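Kitchen notes from Arellano Street: washing up with less water

The water bill for the building went up again in March, and several households asked for an item on the kitchen, where a good share of the water goes. Azucena Ochoa on the second floor has been keeping track of her own use since the winter and agreed to share what she does. Most of it costs nothing.

Start with the tap. Azucena put a bucket in her sink and ran the tap the way she used to while washing up after dinner. The bucket filled and had to be emptied more than once, and she was only doing plates for two people. She now fills a basin at the start and turns the tap off until it is time to rinse. If you have a double sink, use the second side for rinse water. If you have a single sink, a second basin on the counter does the same job.

Scrape first. Food left on plates dirties the water and you end up changing it halfway through. A rubber spatula gets nearly everything into the compost pail. Pans with burned-on food can soak with a little water and baking soda while you eat. Leave them 20 minutes and they usually need only a light scrub.

Wash in order. Glasses and cups go first while the water is clean, then silverware, then plates, then pots. Greasy pans always go last. Baltazar Chávez, who cooked in restaurants for 18 years, adds that cold water is fine for anything that held milk or egg, and that hot water makes both of them stick.

Use less soap. A small squirt in the basin is enough for a normal load. Too much soap means more rinsing, and the rinsing is where the savings get lost. If you buy the concentrated kind, read the label before you pour.

Let things drain. Air drying saves on towels and on laundry. Cups and bottles should go upside down so the water can run out. Keep the tall pieces toward the back of the rack if you can, and leave a gap between cups so air gets in. Reusable bottles take longest. Give them until morning before you put the caps back on.

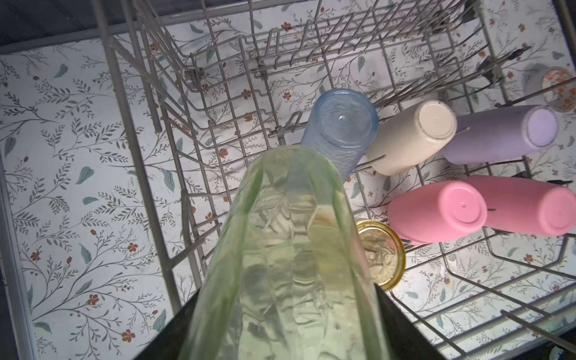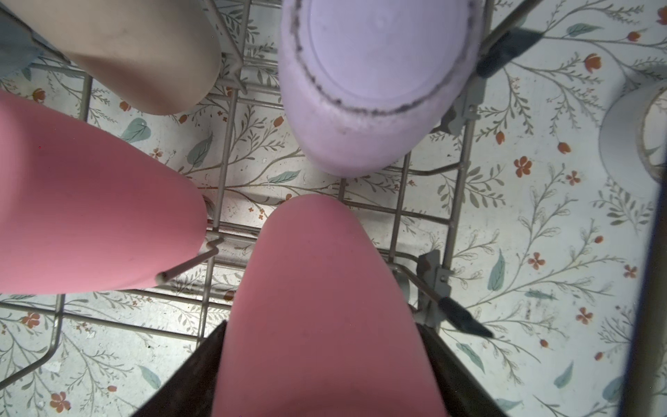 If you have a dishwasher

Run it full and skip the rinse beforehand. Scraping is enough for most machines. The eco setting takes longer but uses less water, and it can run overnight. Clean the filter every couple of weeks. A clogged filter leaves grit on the glasses, and then people run the load twice.

Leaks and slow drips

Please report a dripping kitchen tap to the office. A new washer takes 5 minutes to fit and there is no charge to tenants. Leave a note with your apartment number in the box by the mailboxes, or stop by on Tuesday after 6 p.m. If the shutoff valve under your sink is stiff, mention that too and do not force it.

Next issue: storing onions and potatoes through the warm months. Send your tips to Azucena.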